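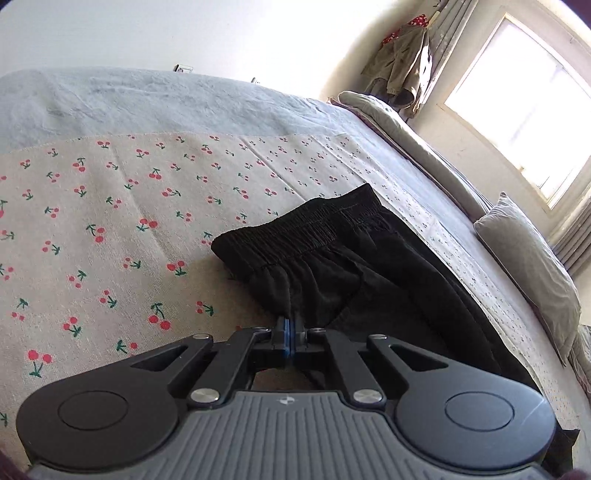

Black elastic waist, cherry cloth, one gripper. Wednesday's office.

Budget season, so a thread on what hand-held grippers cost once you stop reading the brochure. 1/

Drodix quoted us $337 a unit. Lovely. Then the spare jaw tips, $20 a pair, sold separately, like batteries in 1994. 2/

Bjarnason came in at $194. Freight to Canada was extra and the quote was good until noon. It arrived at 11:40. 3/

I asked both how long the joint pins last in laundry work. Drodix sent a colour chart. Bjarnason sent a different colour chart. 4/

Troels Þrastardóttir, who signs the cheques, wants to know why folding pants needs a capital line. I said fabric is hard. She said she does it every Sunday. Fair. 5/

Where I've landed: buy two, hold back money for tips and pins, and don't touch the Hollov service plan until we've worn something out ourselves. 6/

Also budget for cloth! Garments, bedding, tea towels, all of it. I put in $100 and Finance moved it to "staff apparel." I don't plan to correct them. 7/

Someone asked about leasing through Trondness. Minimum term is three years. I have never kept a pair of pants with a working waistband that long. 8/

Submission's due in December. If you've run any of these past a year, tell me what broke first and what the part cost. 9/9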